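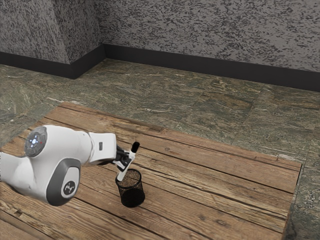
Chapter 4. First Moves: Picking Up and Putting Away

By now the arm is bolted down, the power supply is off the floor and you have run the joint check from Chapter 3 at least twice. Good. Time to make it do something. We start with a marker and a pen cup, in the simulator first and on your own bench second. Looks like a baby task. It isn't one. The marker goes in white end down, cap up, fingers closed on the barrel, and at the moment the tip gets to the rim you have very little room to be wrong. Lean it a little and it may still drop in. Lean it a lot and you push the cup across the planks.

What you need for this chapter:

The arm, or the simulated one if yours is still in boxes
A cup with an open top – wire mesh is fine
One marker, cap ON
Masking tape
Your notebook with the joint limits from Chapter 3

Readers building at home can use any table that doesn't rock. Readers in a shared shop, book the bench for a whole evening. The setup eats more time than the runs do. At the Prunby shop, where most of this book got written, we lost half our first night to a table leg.

4.1 Why the simulator first

Cheap mistakes. The first version of our put-away program ran 1,208 times in the simulator before the real arm was allowed to try it. Of those, 713 ended with the marker standing in the cup. Not great! But look at what the bad runs cost us: zero markers, zero cups, no bent fingers. Same program on the bench on day one and you'd be shopping for parts.

The simulator lies too, so keep that in mind. Friction is the worst. A simulated cup sits where you put it, and a real one skates if the table has any polish on it. Light is another. Your garage at night is not going to match the nice even light you get on the screen. We'll come back to both in 4.6.

If you use the Imau scene files, load the plank table and leave the floor and walls alone. They do nothing for the task. People spend hours swapping tile. Don't.

4.2 The four parts of the move

Reach. Grip. Carry. Release. Write these in the notebook as four seperate routines, even if your software lets you record the whole thing as one. When it fails (it will) you want to know which part failed.

Reach – come in from above, slow for the last bit.
Grip – close until the fingers stop, then hold. Do not keep squeezing.
Carry – go up before you go sideways. Clear the rim with the whole marker, not just the grip point.
Release – lower until the tip is past the rim, pause, open, lift straight up.

The common bug is in Carry. Your program knows where the fingers are. It does not know how much marker hangs below them unless you tell it. So measure from the fingers to the tip and put that number in the tool offset. Le Roux style controllers call it tool length. Same thing.

4.3 Before you power up

Tape a ring around the base of the cup so you can put it back in the same spot. Hands off the table. Stop button where your other hand can reach it, and test it with the arm moving, not parked. Speed at the lowest setting for the whole chapter, no exceptions, even when you get bored and you will get bored.

Log every run. One line each: start position, which of the four parts it got to, in or out. The Horkuvbridge log sheet in Appendix B has space for this, or rule your own. A bad log is better then a good memory.

Exercise 4.1 asks for 20 simulated runs with the cup in one place. Do these now, before reading 4.4, and bring the log with you.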